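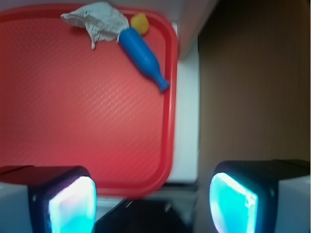 Puesto de demostración: la bandeja roja con el paño, la botella azul y la pieza amarilla, vista desde la muñeca del robot.

Informe de avance del proyecto Tam - jornada de puertas abiertas en Flusturside

En marzo se celebró la jornada de puertas abiertas prevista en el plan de trabajo. Pasaron por la nave alrededor de 365 personas, entre vecinos, centros de formación y empresas de la comarca. El puesto de manipulación, montado por el equipo de Flerel, estuvo abierto mañana y tarde, y el público siguió el trabajo desde detrás de una cinta. 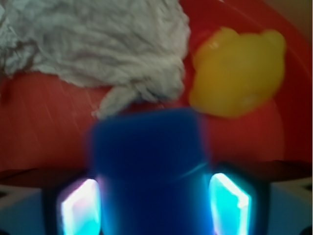
El gasto de la jornada ascendió a 815 euros y queda dentro de la partida de divulgación. Se destinó al transporte del equipo, los carteles y el seguro de visitantes. Los objetos se compraron en comercios corrientes, y varios visitantes preguntaron por qué se mezcla un paño arrugado con algo tan sencillo como la pieza amarilla. Se les explicó que la tela cambia de forma cada vez que se toca y que por eso ocupa buena parte de las horas del proyecto. Esta explicación se incorporará al folleto, que en su versión actual solo habla de piezas rígidas.

En cuanto a los resultados, durante el horario de visita se registraron 108 intentos de agarre. Los datos están pendientes de revisión y se entregarán con el próximo informe, separados por tipo de objeto. Hubo 2 paradas: una por un conector flojo y otra solicitada por el equipo para cambiar de turno. Ninguna afectó a los visitantes.

También se probó el módulo Inside, que muestra en una pantalla lo que recibe la cámara de la muñeca. El montaje llevó más tiempo del calculado
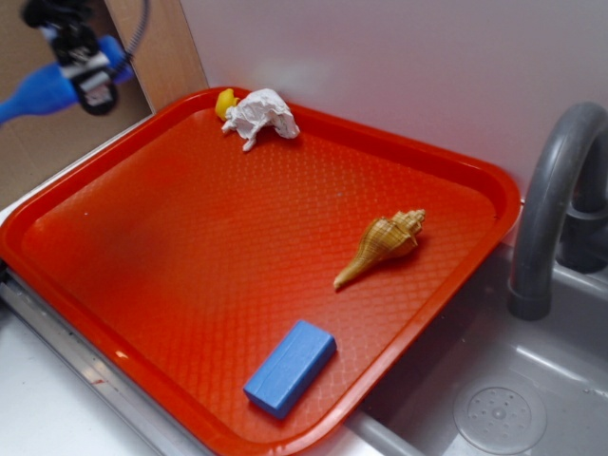
y la pantalla no estuvo lista hasta las once, de modo que los primeros grupos hicieron la visita sin ella. Para la próxima jornada se propone montar la tarde anterior - el coste adicional es pequeño - y reducir los grupos, porque desde la segunda fila se veía mal.

Quedan pendientes la traducción del folleto y la respuesta a dos centros de formación que han pedido una visita propia. Se solicita autorización para atenderlos en junio con cargo a la misma partida.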